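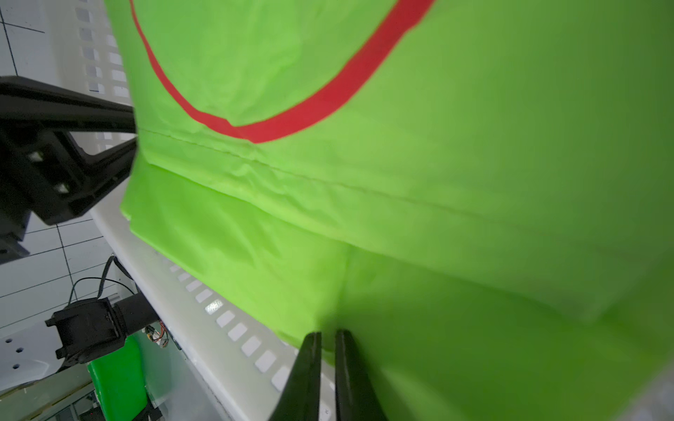 Pärn wrist and finger kit for home-built arms

The Pärn is a two-finger gripper kit for people building a small arm at home or in a shared workshop. It was drawn up at the Urnbridge workshop for handling cloth, bags and other thin goods at the rim of a basket. Fingers are matt black. The left one is narrow and tapered with a rounded tip, the right one is wider.

What is in the kit

Finger pair, with screws
Wrist plate and camera mount
Cable set, 45 cm
Printed build notes

Motor, controller and camera are not supplied. The plate takes the Vomton servo without changes; other servos need the spacer, sold separately.

Specification

Opening at the tips: 70 mm
Finger length past the plate: 32 mm
Fixings: four M3 screws
Camera angle: fixed, looking along the fingers

Fitting

Bolt the plate to the wrist before adding the fingers. Close the jaws by hand and check that the tips clear each other over the full travel. Leave a loop of slack in the cables at the wrist joint. Set the closing force low for the first runs with thin synthetic fabric, then raise it in small steps.

Slotted baskets: approach from above the rim. A narrow tip can enter a slot if the arm comes in from the side.

Orders

Kits are packed at Plornville. The next batch is due in November. Spare fingers are sold in pairs only.

Page updated 9 Sep 2025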